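Can a machine do chores yet? A thread, from someone who has been promised a robot butler since grade school and still does dishes by hand.

1/ Waltano put out a report saying 79 percent of bathroom tidying "could be automated." I would like to meet their bathroom. Mine has one shelf and it fights back.

2/ Everyone films the big wins, the backflips and so on. I'm more interested in fingertips. These have had a life.

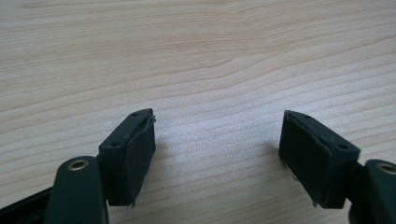

Open wide, nothing to grab. Me at 9 a.m.

3/ Toothpaste is a mean little object – stiff at the cap, floppy at the other end, different every morning as you use it up. And then somebody wants it standing up in a little plastic box. Still a human arm doing the steering, I notice.

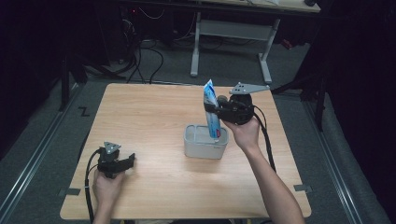

4/ What I'd pay for, in order

Socks. The fitted sheet. Restocking the Raudsepp store on my corner, where the night guy faces 778 cans and hums. Toothpaste comes in ninth.

5/ My cousin swears the Alinura arm will be folding towels by October. She said that last October too. The towels remain – how to put this – a heap.

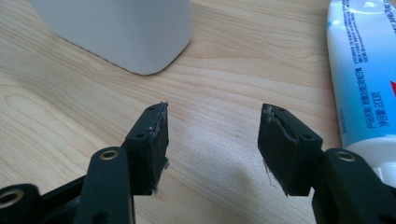

200 grams of toothpaste, according to the tube. Frayed pads, according to me.

6/ So, chores: not yet. I'm off to wipe my own sink. Mute me if you own a dishwasher.

Contact | © Wulside | Back to top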